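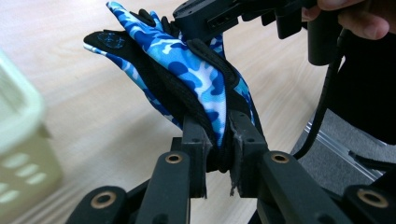 Duklow opens its aftercare desk in the new year

23 Dec 2025

I popped over to the Lomora estate this morning for what I thought would be a quick cup of tea in the show home, and came away with a proper bit of news for anyone who has bought one of the new houses there (or is still dithering over a plot). Duklow, the builder, is opening an aftercare desk on the estate itself in the new year, so you won't have to ring head office and sit listening to the pan pipes any more!

If you've been reading me for a while you'll know I've gone on about this before. We moved into our own new build in August, and I love the place, I really do, but the back bedroom door stuck from the first week and it took five phone calls to get a joiner out to plane it. He was lovely. He was in and out before the kettle boiled. It was the getting him there that wore me out.

Siobhán Horgan is going to run the desk. She has been site manager on the Mac Mathúna side of the estate since the first foundations went in, so she knows which houses have the awkward loft hatches and where the stopcocks are hidden, and she told me she's had half the street knocking on her cabin door with questions anyway. "I may as well have a sign and a decent chair," she said. I'd say she's earned both.

The way it will work is simple enough. You drop in or send a message, your job goes on a list you can look at yourself, and you get a date for the visit within 4 working days. Anything to do with water, heating or electrics jumps the queue. Little things like nail pops, hairline cracks and squeaky stairs will be saved up and done in one go, which I think is fair (I'd much sooner have one day of dust than six). You'll need your plot number as well as your postal address, so dig it out of the handover folder if, like me, you've shoved that in a drawer under the takeaway menus.

There are 111 homes finished on the estate so far and more than 300 planned once the fields behind Pirkance Lane are built on, so I did ask whether one desk would be enough. Siobhán said a second person will start when the Pirkance Lane houses begin to sell. I shall be asking again in the summer, and she knows it!

I also asked about people who bought their house from the first owner, as a couple of you have written to me about that. The desk will see you too, but bring whatever paperwork the seller passed on, and don't assume that the cover starts afresh on the day you got your keys, as it runs from the day the house was first sold. Things the first owner changed, like a moved radiator or a wall knocked through, will be looked at one by one.

The desk will be in the garage of the show home, with the entrance round the side by the bike racks. Opening hours are still being sorted, though Saturday mornings are definitely in, and the site office is taking messages as usual until then. I've already put my name down about the bathroom fan, which has started humming again.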